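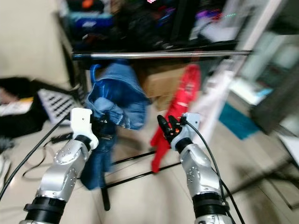 Who should pay for the care of clothing after it has been sold?

The cost should be shared between the companies that sell clothing and the towns that now pay to dispose of it. At present almost all of it falls on the towns, and most residents are unaware that they are paying.

The Wodon Institute has held this view since January, when our staff finished a review of textile disposal in the towns of the Durkon valley. The review was modest in scope. It looked at what one county spends to collect, sort and bury used clothing, and what the same county spends to help people mend or pass it on. The first figure was $85 per household. The second was too small to appear as a separate line in the county budget.

Mending was once an ordinary service. A town of 3000 people could support a tailor, a shoe repairer and often a dry cleaner who also replaced zippers. Those businesses closed for reasons that are well understood. New garments became cheaper than the labor needed to repair old ones, and rents on main streets rose. No public policy caused this, and we do not suggest that any policy could fully reverse it.

Public policy does, however, decide who carries the expense that remains. A shirt worn five times and thrown away costs its maker nothing further. The county must still haul it. We regard this as a hidden subsidy, and we believe it should be treated as one.

Mhairi Kerr, who led the review, has proposed a small fee on each new garment, to be collected from the seller and spent only on repair. Part would go to licensed repair shops in the form of vouchers. The remainder would fund sewing instruction in public schools, where it has largely disappeared. Our colleague Gavin Purves has objected that any such fee will be passed on to shoppers, and that families with the least money will feel it first. His objection is a serious one. We would answer it by exempting children's clothing and school uniforms, and by making the vouchers available first to households that already receive public assistance.

A second objection concerns charity shops. Ishbel Laing, who managed the Pasar thrift store for many years, has written to us that repair vouchers could draw good garments away from stores that depend on donations. We have less to say in reply. The county should measure the effect in the first year and be prepared to adjust the program.

The county board will take up the question of textile fees later this year. It has received over 2000 written comments, a large number of them from residents who want their old repair shops back. The Institute asks the board to adopt the fee on a trial basis and to publish the results in full, including the cost of running it.

Wodon Institute, Jul 4, 2020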